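Comparing Two Grippers at a Sink Counter

2 min read

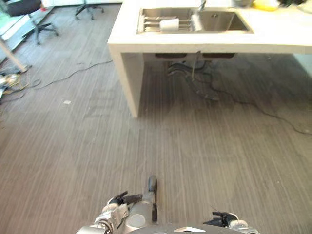
Amirul Kusuma
Test Engineer, Nillus

You need one robot, two grippers and a counter with a sink. We used the office one.

1. Park the robot back from the counter with both grippers low and in view of the head camera. Check that neither wrist blocks the other.

2. Walk the floor before you drive. Cables run across ours, so plan the approach around them.

3. Pick one target. A roll on the dish rack in the left basin works well, as it is light and the bars leave gaps for fingertips.

4. Run 20 picks with the left gripper, then 20 with the right. Keep the arm speed at 40 percent for both.

5. Log every miss with its cause: reach, slip or contact with the rack. Drerkari tags these for you if you turn on event marks.

6. Put the roll back on its side after each pick. If you see over 4 rack contacts in a set, raise the approach height and start that set again.

Save both logs under the same run name.

Related
Setting Grip Force in Drerkari
Head Camera Calibration on the Jernirgate
Herrera Wrist Mounts: First 100 Hours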